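About Drummond

Aug 12, 2025
By Weronika Wasilewska

Drummond is a home packing and sorting service. We go into kitchens, pantries and utility rooms, usually before a move or a renovation, and get everything off the shelves, wrapped, grouped and labeled. Most of our work is in apartments and small houses. A typical kitchen takes two of us one day.

I started the business in March with Yannick Poulain. We had both worked for Velon, a moving company, where the kitchen was always packed last and in a hurry. Yannick ran the trucks and I did estimates. We kept getting calls from people who could handle their own books and clothes but didn't want to face the drawer of plastic bags or the cupboard over the fridge. Our first job was a kitchen on Erkier Street, and we have done 54 since then.

We don't bring many boxes. People already own basins, tins, baskets and covered storage boxes, and these travel well if they are filled properly. Small things go into plastic bags first, tied at the top. We use different colors when the customer has them in the house, and we write on the bag or on a strip of tape. Bubble wrap is saved for glass and for anything with a handle.

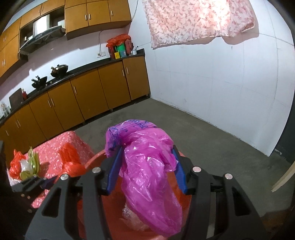
Open packets of food are closed and kept upright. Dry goods stay apart from cleaning products at all times, including in the car. Anything we are unsure about goes on one surface near the door, and the customer goes through it with us at the end of the day. We don't throw anything out without asking.

We can also work around builders. If the floor is up or the cabinets are coming out, we pack one side of the kitchen at a time and leave you a kettle, two pans and a place to put a plate.

The price is set after a visit or a video call. A full kitchen costs 600, with the unpacking included if it falls within 84 days. Single cupboards and pantries are priced separately. We book no more than 3 kitchens a week.

Labels and the printed contents list come from Nameo, a print shop two doors down from our office. You get one copy of the list and we keep the other until the last bag is open.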